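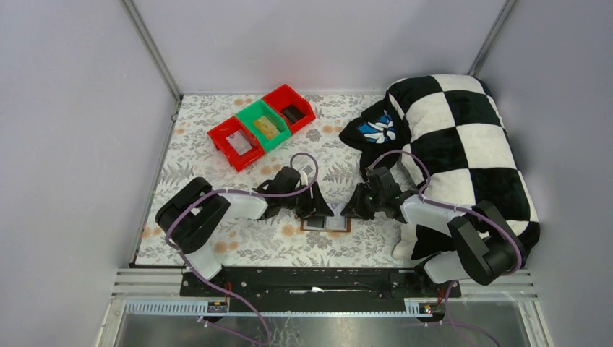 **Cell practice group: minutes**

Held in the meeting room at Görtz, 2.00 pm
Chair: Murray Gilchrist
Minutes: Edeltraud Vogler
Also present: two from Wesix, one from Dedireck
Apologies: Vastar

**1. Minutes of the June meeting**

Agreed, with one correction. Under item 4, "arm speed" should read "arm speed during set-up".

**2. Cable routing on two-arm cells**

Murray went through the draft wording. Cables are to be clipped to the links, with enough slack at the gripper for the full turn of the wrist. Wesix asked for a maximum loop height. Dedireck was against this, as the grippers in use differ too much for a single figure. After some discussion it was agreed to say that the loop must not touch the wall panels or the other arm's cable anywhere in the working area. The check is to be made by hand, with the motors off, before the first run of each shift.

Wesix still want a figure and asked for this to be minuted.

**3. Both grippers at one object**

The present rule lets both arms close on the same object as long as one is holding still. Edeltraud said operators read this in different ways, mainly with small flat things such as trays and card holders, where the fingertips end up very near each other. New wording agreed:

- One arm is named as the lead before the task starts.
- The second arm stops short of the object until the lead arm has closed or backed off.
- If the fingertips touch, the run is stopped and entered in the log, whether or not anything is damaged.

Dedireck asked if a light touch needed an entry. The chair said yes.

**4. Soft and bulky items**

Cushions, clothing and the like may be used in the cell. They may rest against a side wall. The group could not agree whether they may lie against an arm's base. Murray thought it harmless at low speed. Edeltraud was worried about fabric getting into the lower joints. Left open. Wesix will try it with three types of cloth and report back.

Bins are to be put out before the arms are powered, and not moved by hand during a run.

**5. Incident log**

There were 27 entries for the period, of which 23 are closed. The other four all concern cable clips working open and will be dealt with together. Entry 2406 was reopened at Dedireck's request, as the form gave no name for the lead arm.

**6. Any other business**

Vastar had sent a note asking for the guide to be split into set-up and running sections. Held over until they can attend.

**Actions**

- MG: send round the new text for items 2 and 3
- EV: add a "lead arm" box to the log form
- Wesix: cloth trial, item 4
- Dedireck: written comments on entry 2406

Meeting closed at 3.40 pm.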